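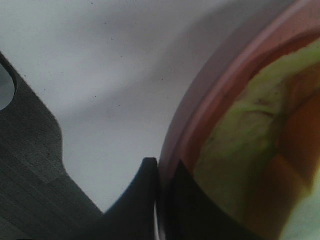
Carno Vocabulary Trainer: FAQ

How many words are in the basic deck?
The basic deck holds 3,262 entries per language. The extended deck holds 4,000.

How are reviews scheduled?
Each card has its own interval. A correct answer lengthens it; a wrong answer resets it to one day. The daily limit is 200 cards and can be changed under Study Settings.
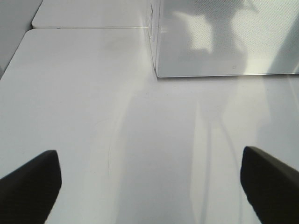
Two black gripper fingers, open over a white surface.

Can I study two languages at once?
Yes. Each language keeps a separate queue. Closely related pairs — Spanish and Portuguese, for example — can be set to alternate days.

Can I import my own list?
Yes, as a plain text file with one word pair per line. Files over 400 lines must be split.
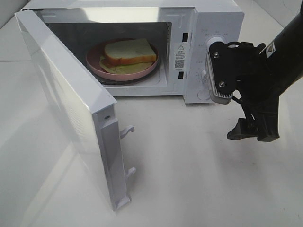 Audio and Accounts

Why do some cards have no audio?
Recordings for the extended deck are still being added. The next set is due in February.

Who do I contact about a wrong translation?
Use the Report link on the card. Reports go to Asif Mengal, deck editor.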